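Speaker notes – Planning a hand-held gripper purchase for a small lab
Torunn Viklund
Afternoon session, equipment and planning stream

Start with the title up and let people sit down. Ask who has already put in an equipment request for this financial year. Ask who has had one sent back.

Opening. We work at Kvam on household manipulation tasks. Last year we had to decide whether to spend our whole allocation on one arm or put part of it into hand-held grippers and collect data with people first. I'm going through the second option, because that's the one we costed properly. The arm quote is in the handout for comparison. I won't go through it line by line.

First cost item: the grippers. Our quote from Ellach came in at $640 a unit, before freight. You need two for each person collecting, so don't let anyone budget for one and a spare. The spare is a third unit. We left it off the first request and had to go back in March with our hats in our hands. 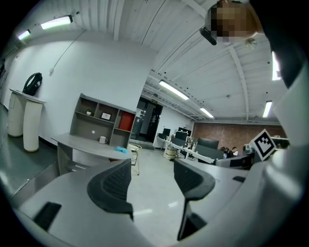
Space is the line most people leave out of the request. Our finance officer wanted to know whether we'd need a dedicated room, with a fit-out and its own power. We said no and costed it as shared floor space. Cloth tasks need a surface at a sensible height and something to handle, and a desk with a mug and a light blue cloth on it is a perfectly reasonable place to begin. You are sharing with people at their monitors, though, so write down the hours and get the other team to agree to them before the order goes in. Put a name against the booking calendar.

Second cost item: markers and mounts. If your system tracks with printed markers, budget for reprints. Edges lift, corners get scuffed. Printing is cheap. The time to remount and check everything is not, so put it in as staff hours. We had it under "miscellaneous" and it was the first thing cut.
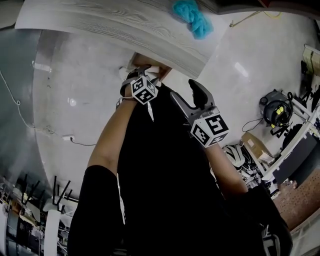
Cube markers on both grippers, cloth on the panel, left wrist strap on.

Pause on this slide. Point out the straps. They cost next to nothing and they still have to be on the list, or someone pays for them out of pocket. Mention storage as well: shelving, boxes, somewhere for the cables to go. Facilities will ask.

Third cost item: consumables and spares. Our figure for the first year was $1,054. That covers finger pads, mounting plates, straps, tape, cleaning cloths and a box of task objects from the op shop. I'd keep it as one line with a breakdown attached. If you list pads on their own, someone will ask why you can't reuse the old ones.

Lead time. Thirteen weeks from purchase order to everything on the bench. Most of that was the mounts from Custon, which were held up behind a bigger order. The grippers were sitting in a cupboard by then. Plan your casual staff contracts from the date the last part arrives – we planned ours from the first. 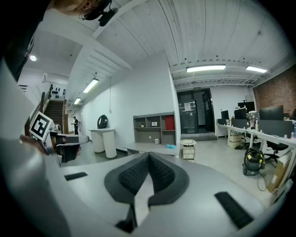 Shared floor: stairs on the left, desks on the right.

Talk about people for a minute. Head-worn gear needs adjusting for each wearer, so allow set-up time at both ends of a shift. Short sessions with a proper break. We put rest time in the budget as paid time, and I'd suggest you do too. If the floor is shared, talk to whoever looks after cleaning gear and cardboard about where it goes during collection hours.

Data storage. Not my area, and Fukgate is covering it after the tea break. Just say: get a quote before you order hardware, and check whether it's a capital or an operating cost where you work. Ours was operating and we'd asked for it under capital. That took a whole extra approval round.
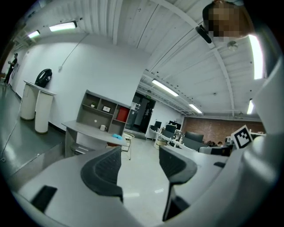
Ribbed pads on both fingers, marker on the upper right of the body.

Use this one for the inspection checklist. Pads, marker, fasteners, camera lens, in that order, before every session. Put the checklist in the purchase file so the warranty claim has something behind it.

Handout has the blank spreadsheet. Change the freight cell first, it's set to our postcode.

Questions. If time is short, skip the depreciation slide and take the one about insurance, someone always asks.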